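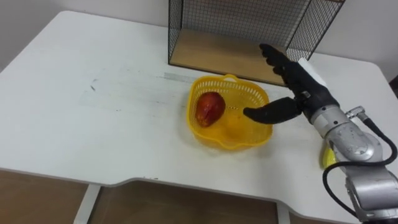 Tue 9 February

The fruit runs are done, or the first block of them is. The task is the one we settled on before the break: take the fruit out of the basket and put it into the cage, one piece at a time, with one arm and one hand. I had the yellow basket in front of the cage again, with the mango on the left side and the yellow fruit low down next to it, and the thumb coming in over the rim between the two. That is the part of the motion I care about. If the thumb comes in too far to the left it pushes the mango into the lattice and the fingers can't close. If it comes in too far to the right it lands on the yellow fruit, and the controller decides it has contact and starts the grasp early.

We are at 201 demonstrations as of this afternoon. I trained on the first 100 last week and the policy was poor. I trained on all of them over lunch, using the same settings, and it was a good deal better on the mango and hardly better at all on the yellow one. Prasert thinks it's color. The fruit and the basket are nearly the same yellow, and with the shadow down in there the head view doesn't give much to go on. I thought so too until I looked at the attention maps, and now I'm less sure. The policy looks at the right place in most of the failed runs. It just arrives too high and closes on nothing.

So it may be depth and not color. Two ways to test that. One is to swap the basket for a different colored one and keep everything else. The other is to keep the basket and put a folded cloth in the bottom so the fruit sits higher. I would like to do both, but separately, and Chutima is right that we should do the cloth first because it takes no new parts.

Chutima came down at eleven to go over the reset procedure. Her complaint is that I reset the fruit by hand and that my hand has habits. She went through the start images from the first block and sorted them by where the mango was, and it was on the left in far more of them than it should have been. I didn't know I was doing that. I put it in with my left hand while I hold the clipboard, so it goes to the left. From tomorrow we draw positions from a list. She wrote the script while she was standing there. It prints a row for each run with a place in the basket and a direction for the pointed end, and I am supposed to follow it without arguing. The old demos stay in the set, but they get tagged so we can leave them out if we need to.

This does make the mango number look less good than I wrote it up on Friday. If the policy learned "go left, close" then it would score well on my runs and badly on hers. I ran 5 trials with the mango on the right before she went back upstairs, and it got one. I've put that in the log under Deng with the rest. I'm not going to draw anything from so few trials, but I'm not going to quote the Friday number to anyone either.

Deng, for my own record, is still the name for the whole fruit branch. Rerka is the retargeting code that takes the glove and turns it into hand joints. Prasert wants to rename things before June and I have asked him to please wait until after, as all my paths have the names in them.

Rerka took up most of the afternoon. The glove thumb and the hand thumb don't bend the same way, and the fix up to now was a fixed offset at the base joint. It works when the hand is open. When the fingers start to curl the offset is wrong, and the thumb tip ends up further in than where I meant it. I have been correcting for that without thinking by holding my own thumb out, and that means it's in all the demos. Prasert's new version fits the offset against the fingertip distance. He measured it at a handful of hand shapes and fills in between them. I tried it for an hour with the recorder off. It feels strange and I missed things I don't usually miss, but the thumb goes where I look. I think we should switch over, and I think we should do it at a clean point, so the end of this block is the time.

That leaves the question of what to do with the old demos. Prasert says they can be replayed through the new fit, because we saved the raw glove data. I'm doubtful. The motion I made was a motion that corrected for the old error. If we run it through the new code we get a thumb that is too far out, and the arm path won't match what the hand did. He is going to try it on a few and see. If it doesn't hold up I will be recording again from nothing, and I'd sooner know this week.

Small things. The cable on the outside of the arm needs more slack at the wrist. When I come at the basket from low on the right it pulls, and I can feel the arm lag a little. I marked where it should be tied and will do it in the morning before power on. The table needs a wipe. The tape for the basket position is lifting at one corner and I replaced it with the same width, lined up on the old marks. Skumberg wrote to say the spare finger tendons have shipped. No date given.

The training job for tonight is number 259 in the queue. It is the full set with the wrist camera dropped out at random, to see how much the policy leans on the head view when it is down in the basket. I set it to save a checkpoint every hour so that I have something to look at even if the machine restarts again. Flirkano has the node booked from nine, so it has to be finished or stopped by then.

Read two papers after dinner, one on contact detection from motor current, which was useful. We already log current on all the finger joints and don't use it. If closing on nothing has a clear pattern in the current, the hand could open and try again a little lower, with no retraining at all. Wrote to Prasert about it. He answered with a plot from the last few runs, unlabeled, and said to look at the third line. I can see a dip where the grasp fails, I think. I'll ask him for the axes in the morning.

Tomorrow: cable, wipe the table, print Chutima's list, cloth in the basket, then the yellow fruit only until lunch.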